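Ridgeway Tidy Table Program: Progress Report to the Akitz Fund
Prepared by Berenice Cortés, program lead
Period covered: spring term, through June

Where we are

We are delighted with how this term has gone! The Akitz grant of $500 was meant to get sorting and clearing-up practice going in the Ridgeway activity room, and we now have 7 tables set up and in regular use. When we wrote to you last we had two, both borrowed from the craft room and always wanted back by lunch.

The people who come are mostly relearning everyday routines after an illness or a long stay away from home. Clearing a table sounds like a small job. Ask anyone who has had to learn it again, and they will tell you how much deciding goes into it – what gets thrown out, what gets washed, what goes back on a shelf and which shelf.

The tables and the mats

Most of the grant went on felt mats. Evaristo Figueroa tried a wipe-clean sheet first, and cans rolled straight off it onto the floor (we all got good at catching). Felt is quieter and things stay closer to where they are put. The corners are rounded so they don't lift and snag sleeves. We chose dark teal for the first batch and people liked it so much that we ordered the rest to match.

Each table starts out with ordinary things that don't belong together. Upendo Mwakalinga puts the mixes together and she is very good at it. Drinks containers, something from the kitchen, something with a lid, something from a desk. A typical mix has a water bottle and a green drink can on their sides, an open notebook, a small steel measuring cup and a beige food container. 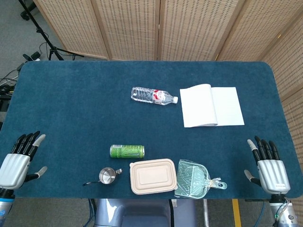

What people have been working on

Sessions run for 40 minutes. The first part is sorting by where things live: kitchen, desk, recycling. The second part is putting them away, and this is where the lovely conversations happen. One man insists that a notebook belongs in the kitchen and has half the group agreeing with him.

Nii Kpodo has added a short written card for each mix, which has helped those who lose their place partway through.

What still needs work

Storage. The mixes live in bags under the sink and the lids wander off. We would also like more containers with different kinds of lids, and Solveig Hägglund is asking the kitchen what they can spare.

Next term we plan to start an evening group and keep the present mats in service. The remaining $40 will go toward storage bins.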